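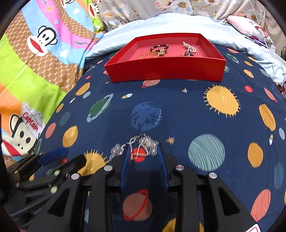

17 June 2020

Jewellery on bedding today, and I'm more cheerful than I expected to be. Tymofii had me down for 13 episodes before lunch and I got through all of them, plus 8 more once I'd stopped fighting the chains.

Chains are a pain! The pads want something with a bit of body, and a clear plastic link gives them next to nothing. What helped was coming straight down with the fingers nearly shut, pinching, then waiting a beat before lifting (count to two in your head, Ostap, you always rush this). If you lift early the policy will learn to lift early, and we had enough of that in February with the socks.

The pearls are easy by comparison. Beaded bracelet, fine too. The red tray shows up nicely against the navy sheet, so I'd keep that pairing for the Broveo set and swap the bedding instead - Rhonda says she has a plain grey one we can have.

I threw out 7 takes. Mostly my wrist drifting, one where I sneezed. They're in the reject folder with a note each, please don't tidy them away, Nadiia wants to see whether the filter catches them by itself.

Running total is 1,671 across all the bedrooms, which sounds like loads until you split it by object and see how thin necklaces are. More thin stuff next, then. Bořivoj asked if we could do clasps. Not with these fingers, I told him, but I'll have a go at hanging chains over a hook if somebody finds me a hook.

Still to do: charge both batteries, re-zero the finger width, upload before I go home.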